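Keep the Long Table
By Anca Pop
10 April 2019
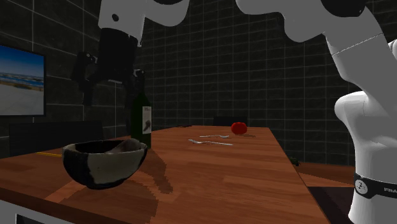 A long wooden table against dark tiled walls.

When the owners of the Listik building sent around their plans for the ground floor, most of the complaints were about parking. Mine is about the table.

The shared kitchen has one big table now. The plan replaces it with small ones, two seats each, along the window wall. The drawings call this "flexible seating." It fits more chairs into the same room, and I understand why that appeals to someone paying for the room by the square foot. I still think it is a mistake.

I have eaten lunch in that kitchen for most of the time I have worked on the third floor. I know people from the print shop, from the tax office and from the language school on two. I met every one of them because the only open seat was next to theirs. With small tables I would have sat alone or with my own coworkers, and so would they.

Lerato Masilela, who runs the language school, disagrees with me. She told me that plenty of her students find a big table hard. They walk in, see a row of strangers who already know each other, and take their food back upstairs. She is right that this happens. I did it myself the first week. But a small table with one person at it is harder to join than a long one with six. At a long table you can sit down, nod and read your phone, and you have not asked anyone for anything.

The other argument is noise. The kitchen is loud at noon and I won't pretend it isn't. Hard walls and a hard floor do that, and they will keep doing it with small tables. A few felt panels would help more. Bongani Kruger in the print shop got a price of $515 for a set, and the owners have not answered him.

Then there is money. The notice says the new furniture will be paid for out of the building fee, which went up in January. Some 300 people work in the building. Eighty of us signed a letter asking to keep the table, and the reply was a link to the furniture catalog.

I don't think a table makes people friends. Most of my lunches there have been dull. Somebody talks about a bus route, somebody else wants the salt. But I found my dentist at that table, and a person to water my plants, and I heard about the break-ins on our street a week before the notice went up in the lobby.

The owners are taking comments until the end of April. The form is at the front desk, under the sign-in book – ask for it, as it is not out on the counter.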